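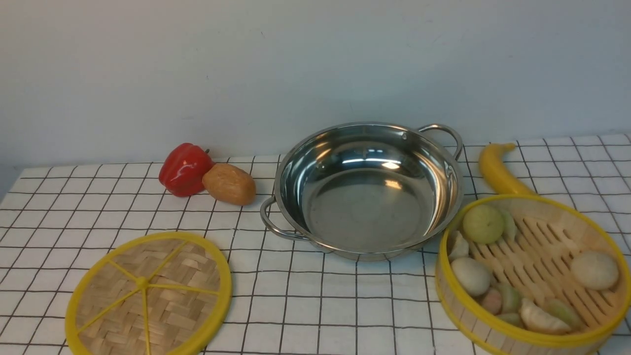

**dnowak_17** - Sunday

Teleop question. Task is steamer basket into the pot, lid on, 17 demos so far. My policy reaches for the handle of the pot about as often as the basket. More demos or different demos?

**clulow_bench**

Different. If the pot sits in the same spot every time, it learns the spot. Move it a few inches between takes.

**nurhan.k**

Disagree. With 17 I'd keep the layout fixed and get one clean behavior first. We went random too early in August and threw out 13 episodes.
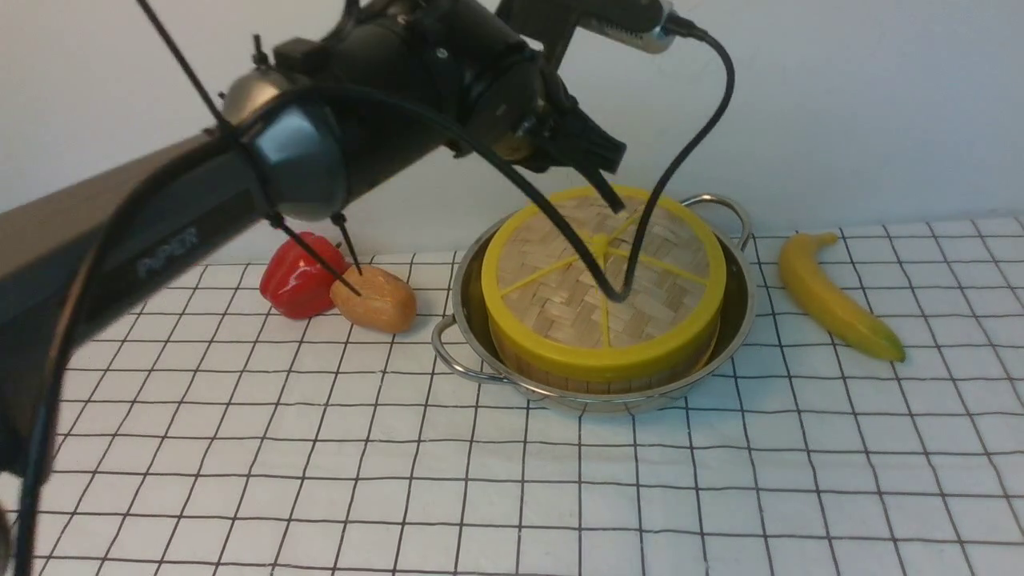
The other thing is pace. Slow down over the rim and don't stop dead, or the pauses end up in the policy. I hold the leader arm with two hands for that part.

**clulow_bench**

Fixed layout gives you a demo that works on one table. I've been there.

**dnowak_17**

Are the pepper and banana worth keeping? I never touch them.

**nurhan.k**

Keep them, but leave them alone for now. Do 9 more, same layout, then start moving the pot.

**dnowak_17**

OK, will do 9 tonight and post the loss curve - 4000 steps, same as last time.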